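### 4.2 Mantenimiento de la pinza

El protocolo de Skolum pide reapretar los tornillos de los dedos cada 560 ciclos. No encontramos datos que justifiquen esa cifra, y Choo y Pramanik tampoco la defienden. 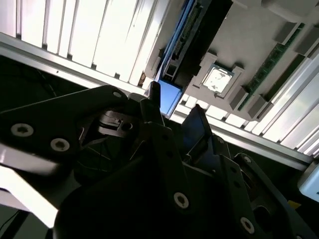

**Figura 2.** Pinza y placa base en la celda, vistas desde la muñeca.

### 4.3 Recalibración

Tras cada reapriete se repitieron 50 aproximaciones a la placa. La mejora atribuida al ajuste podría deberse a la propia recalibración; nuestro diseño no separa ambos efectos.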